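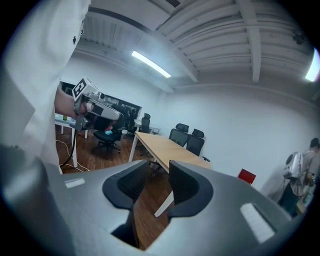
*White table leg, wooden floor. My two favorite subjects.*

# Questions I get about painting tables

I run Vosance, a one-person shop where I paint secondhand tables, and my inbox fills up with the same questions every spring. So I finally typed up the answers!

**Do I really have to sand first?**

Yes, sorry. You don't have to go down to bare wood, though. A light scuff with fine paper is plenty if the old finish is sound (run your palm over it, and if nothing flakes you're good). Wipe off the dust with a damp rag and let it dry before you open the primer.

**My white paint turned yellow on the legs. What did I do wrong?**

Probably nothing. Old pine and oak can bleed through white paint, and it loves to show up a month later when you've stopped looking. Use a stain-blocking primer, two thin coats, then your color. I learned this on my own kitchen table, and I'm still a little mad about it.

**What will keep the feet from scratching my floor?**

Felt pads, the nail-on kind if the leg is thick enough to take a nail. Stick-on ones slide off sideways and leave a gummy ring. I check mine every December when I pull the table out for the extra leaf. Grit gets stuck in old felt, and then you've pretty much put sandpaper under your table.

**How long before I can eat on it?**

I wait 27 days with the paint I use. I know, it's forever! You can set light things on it much sooner, but hot plates and wet glasses will leave marks in soft paint. Check your own can, they're all different.

**Can you paint mine for me?**

If it's 60 inches or shorter, sure. Anything longer won't go around the corner in my hallway, and I've tried. A plain four-leg table is $144, pickup not included. Turned legs cost $45 extra, and once you've brushed all those little grooves yourself you'll see why.

**Do you do chairs?**

No. I send everybody to Komeo, two streets over. They like chairs.

**One leg is shorter than the others. Should I trim the long ones?**

Please don't! Move the table to another spot first and see if it still rocks, because plenty of floors are wavier than you'd think. If the leg is the problem, build it up with a thin disc of wood under the pad.

**Is it okay to paint an antique?**

Your table, your call. If there's a maker's mark underneath, though, let somebody look at it before you prime. The folks at Belhaj Auctions will do that for free in the mornings, before 11. Bring a photo of the underside and save your back.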